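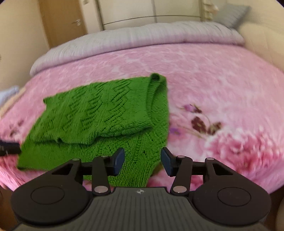
Nanami Uchida wrote in the margin of the last entry that the yellow is going in the rinse, not in the pot, and that we should stop changing the dye until we have looked at the water. She may be right. I had put it down to the Jotum yellow being an old tub.

**Tuesday, started 8:40**

Plan for the day was to repeat the green on the Mirkier wool with everything the same as last time except the rinse. Two skeins from the same bag, same pot, pulled together and rinsed apart. Skein A gets our usual warm tap rinse until clear. Skein B gets left in the pot overnight and rinsed tomorrow in water with a splash of vinegar.

Dry weight of the two skeins together was 300 g. I'm writing it down because the last entry doesn't have one, and without it the recipe can't be scaled. Please weigh before soaking, even for tests.

Soaked in lukewarm water with a few drops of Zekuvon. It does wet the wool faster than dish soap. The skeins went under by themselves and I didn't have to press them. One complaint is that it foams if you pour it under the tap, so fill the bucket first and add it after.

**Dye stock**

Made up fresh stock for both colors. Jotum yellow went into solution without trouble. Işık blue was lumpy again, and I ended up pasting it with a teaspoon of warm water before adding the rest. There was still grit at the bottom of the jar, so I poured it through a coffee filter. That means the blue stock is a bit weaker than the label says, and I don't know by how much. If the blue is a shade light in both skeins, that's where I would look first.

Used 382 ml of the yellow stock and less of the blue than last time. The blue amount is on the tag tied to the skeins, I didn't copy it before I hung them up. Will add it here tomorrow.

**Pot**

9:30 – skeins in, heat on low. Took the better part of an hour to come up to a simmer. I kept it slow on purpose. Last month's batch was rushed and you can see it in the streaks near the ties.

10:25 – simmering, lid on. Water still strongly colored, more yellow than green. The blue strikes first and the yellow hangs around in the bath. This has been true of every green we've done with these two dyes, and it is a point in favor of Nanami's idea. If the yellow is slow to go on, then some of it is probably only sitting on the fiber when we take it out, and of course it washes off.

10:55 – added the acid in two parts with the skeins lifted out, then put them back. I forgot to turn the heat down before lifting, and there was a burst of bubbling when they went back in. No felting that I can feel, but check the outside strands of both skeins once they are dry.

11:40 – heat off. Bath nearly clear, with a faint yellow left. Took skein A out and left B where it was.

**Skein A rinse**

First bucket came out clearly yellow. Second bucket paler. Third nearly clean. I kept a jar of each and stood them on the windowsill with labels, next to a jar of plain tap water. Don't throw these out, even though they look like dishwater. I want to compare them with tomorrow's.

Spun it in the salad spinner and hung it on the back rail. Even color, no streaks at the ties this time. Slightly bluer than the card, or so it seemed under the workshop light, which makes everything look bluer. I'll check it at the front window in the morning.

**Ties**

Looser figure-eight ties, four to a skein, cotton in place of the wool scraps. The cotton stays white, so it's easy to find, and there are no pale rings where it sat. I'd like to make this the rule. The bag of wool scraps can go to whoever wants it for stuffing.

**What the green is for**

Writing this out again for anyone picking up the notebook in the middle. We want a bright grass green that holds up in openwork. A light, lacy knit is hard on color. Any unevenness in the skein comes out as a patch or a stripe, and because the fabric is thin in places you see both faces of it at once. The stitch pattern also does things to the shade. Ribbing closes up and looks darker. Eyelets let in whatever is underneath. The same yarn can look like two dye lots within one garment, and people bring it back and tell us we sold them mismatched skeins.

So every test skein gets knitted up before we call it good. A flat stockinette square is no use for this. The swatch should have ribbing at the bottom, a few repeats of a chevron lace, and ribbing at the top again. Cast-on and needle size are written inside the front cover.

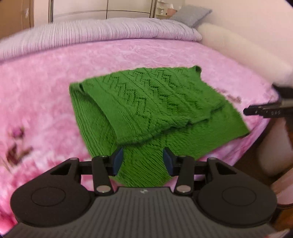
Swatches also need to be washed the way a customer would wash them, which is to say carelessly. Cool water, ordinary detergent, a bit of squeezing, then flat on a towel. Put a strip of white wool in with each one. If the strip picks up color, write down which color. "Bleeds" on its own doesn't tell the next person anything.

**Blocking**

Separate problem, but it came up while I was waiting on the pot. The lace swatch from November has pulled back in since it was unpinned. The points along the bottom edge have gone soft and the sides have rolled. I don't think it was dry when the pins came out. It felt dry on top, and the underside was against the foam mat.

For the next ones:

- Pin on the wire rack with a cotton sheet over it, so that air gets to both sides.
- Leave it a full day after it feels dry.
- Pin the chevron points one at a time, starting in the middle of the edge and working out.
- Don't stretch the ribbing at all. Pat it closed and leave it.

I also want to try one with no pins, only laid out by hand, to see how much of the openness survives. Most people won't own pins. If the yarn only looks good after being stretched on a rack then the pattern leaflet has to say so.

**Weights and yardage**

Skein A and B went back on the scale at the end of last week's handling test and I've been meaning to record what the undyed control did. The control skein from the same Mirkier bag measured 284 yards on the niddy-noddy before washing. I haven't measured it after. It felt a little shorter and bouncier, but that's a feel and I'd want the number.

Cone wool on the top shelf is down to 582 g. Enough for the December tests if no one starts a blanket with it. Reorder before we get to the cardboard.

**To do tomorrow**

- Take B out of the pot, note the color of the bath before disturbing it.
- Rinse B with vinegar in the first bucket only, save the jars.
- Copy the blue amount from the tag.
- Look at A and B side by side at the front window, before noon if possible. The sun is off it after that.
- Find the yellow-heavy card from the first round. It was in the red folder and now it isn't.

**Added 4:15**

Nanami came by and looked at the jars. She thinks the first one is darker than anything we used to get from the old yellow, and she'd like a third skein done with the yellow put in alone, brought up to heat, and the blue added once that bath has cleared. It makes for a long afternoon but it would settle whether the two are competing. I said yes, on condition that we finish A and B first so we aren't changing three things at once.

She also asked about hardness. We've never tested the tap water in here. There are strips in the drawer with the pH paper – they may be out of date, the print on the tube has rubbed off. Will run one against the bottled water and see if they differ at all before buying new.

Pot is on the back burner with the lid taped. Please leave it closed.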